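# Grellent Supper Swap – your questions

We're so pleased you want to cook with us! The swap runs on the first Saturday of each month at Parkomholm Hall, and the next big one is in May.

**What do I bring?**

One dish you love, enough for 9 small helpings. Plates are there already, so leave yours at home. 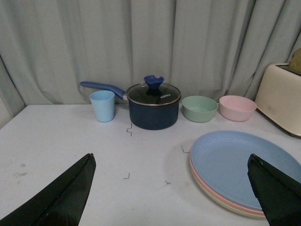 **How much does it cost to join?**

It's £3 a night, paid at the door. Children eat free.

**Can I bring something shop-bought?**

Of course, though we do love a home-made pie – even a wonky one! Please keep the label so people can check for nuts, milk and so on.

**Where can I find the recipes?**

In the Pelletier folder by the hatch. It has 400 recipes in it now, and the soups alone could keep you busy all winter.

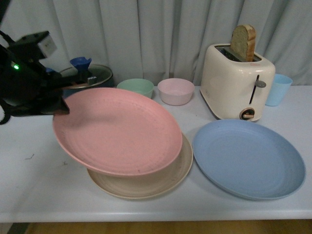

The puddings are at the back, and there's a lovely plum crumble in there that I make all the time. Copy out whatever you like, and do add your own!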